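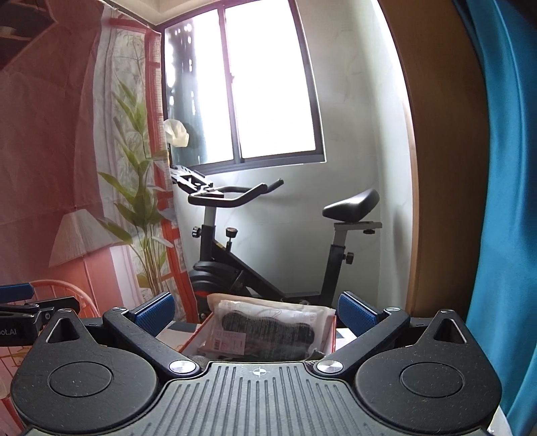
Waltow has changed how small soft goods are packed at its Skullholm site. Each item is now sealed in its own clear film bag before it goes into a box. The same kind of packing is seen in a translucent package with a peach-beige border, laid in an open box with orange-red edges. A label with a barcode sits at the lower left of the package. The site handles up to 500 boxes a day on 2 lines.

The film comes from Zurkow and is supplied in rolls of 194 bags. Bags stay closed until the box reaches the customer.
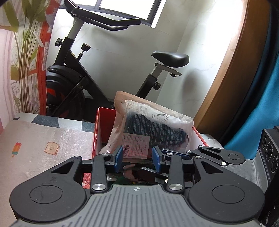 Returns

Returned items must be in the film bag with the label in place. Thomas, the carrier for the site, collects returns at 5 p.m. The change applies to all orders from August.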